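作業台・テーブル天板の手入れメモ

明るい色の天板は汚れが目立つ反面、傷みの初期症状を見つけやすい。以下は、白系メラミン化粧板と、オイル仕上げの無垢材を対象とした手順である。ウレタン塗装品は項目4のみ参照。

1. 日常の拭き取り

固く絞った綿布で一方向に拭く。往復させると砂粒を引きずり、細かい擦り傷になる。油汚れには中性洗剤を水で薄めたものを使い、洗剤分が残らないよう水拭きを二度行う。メラミンスポンジは艶を落とすため、目立たない裏面で試してから使用する。

マスキングテープの糊残りは、消しゴムで端から巻き取るように除去する。取れない場合は無水エタノールを布に含ませ、当てる時間は短くする。アクリル塗装面には使わないこと。

2. 下敷き紙の使い方

接着、塗装、グリスを使う作業では、天板に紙を敷く。新聞紙はインクが移るので避け、無地の白い紙を使う。薄い紙は接着剤が裏まで抜けるため、上質紙なら二枚重ねとする。紙の四隅は弱粘着テープで留め、作業が終わったらその日のうちに剥がす。日光の当たる場所で数日放置したテープは、糊だけが天板に残りやすい。

紙の交換時期は、しわが寄ったとき、または液体が染みたとき。染みた紙を乾かして再使用すると、次に置いた部品に汚れが移る。

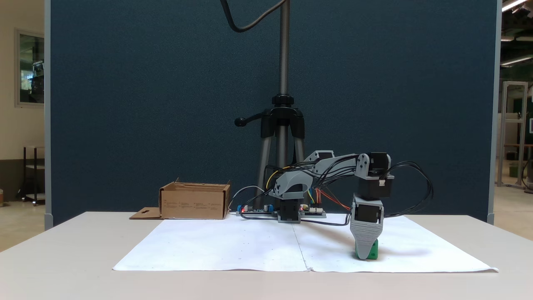 3. 無垢材のオイル補修

研磨は240番から始め、400番で仕上げる。必ず木目に沿って動かす。部分的に削ると段差と色むらが出るので、境目をぼかすように周囲まで軽く当てる。削り粉は掃除機で吸い、残りを乾いた布で取る。

オイルは少量を布に取り、薄く伸ばす。筆者はCendachの無着色タイプを使っている。着色タイプは古い面との差が出やすく、天板全体を塗り直す場合に限った方がよい。塗布後、15分ほどで余剰分を拭き取る。拭き残しはべたつきの原因になり、後から取るには再研磨が必要になる。

乾燥は一晩。重い物を載せるのは3日後からとする。オイルの付いた布は酸化熱で自然発火することがあるため、水に浸してから自治体の区分に従って廃棄する。丸めてごみ箱に入れてはならない。

4. へこみと輪染み

浅いへこみは、無垢材に限り蒸気で戻せる。湿らせた布を当て、アイロンを中温で数秒ずつ。繊維が切れている傷には効かない。化粧板や突板では剥離を招くので行わない。

輪染みは白いものと黒いもので処置が異なる。白い輪は塗膜に入った水分が原因であることが多く、風通しのよい場所で乾かすだけで薄くなる場合がある。黒い輪は木に含まれるタンニンと鉄分の反応によるもので、研磨しても深さによっては残る。

5. 天板の縁と固定具

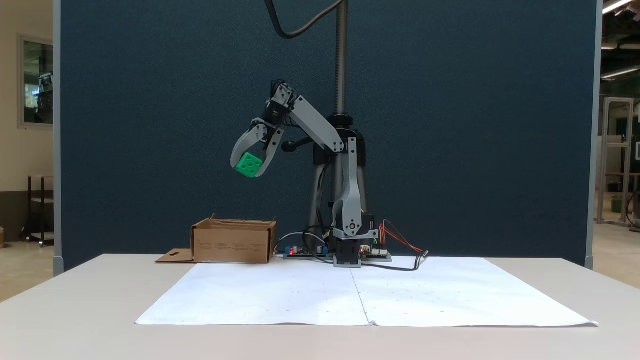
クランプを天板に掛けるときは、必ず当て木を挟む。厚さ9mmの合板端材で足りる。直接締めると、化粧板では表層の割れ、無垢材では円形の圧痕が出る。当て木の角は紙やすりで丸めておく。筆者の棚にあるPlatcombeの小型クランプは付属の樹脂パッドが外れやすいため、両面テープで留めてある。

締め付けは手の力だけで行い、延長パイプを使わない。長時間掛けたままにする場合は、週に一度、日曜などに曜日を決めて緩みを確認する。木材は湿度で厚みが変わるので、梅雨時と冬とでは締まり具合が違う。

縁の木口テープが浮いたときは、隙間の埃を爪楊枝で出し、木工用接着剤を薄く入れて当て紙の上から圧着する。熱溶融型のテープなら、当て布をしてアイロンの低温で温め直す方法もある。はみ出した接着剤は固まる前に湿った布で拭く。

6. 点検の目安

脚の取付けねじは10月に一度締め直す。ねじ穴が広がっている場合は、爪楊枝に接着剤を付けて差し込み、乾いてから余りを切り落とし、改めてねじを入れる。ぐらつきが残るときは脚ではなく床を疑い、水準器で確かめる。調整はフェルトの厚みで行い、天板側には薄板を挟まない。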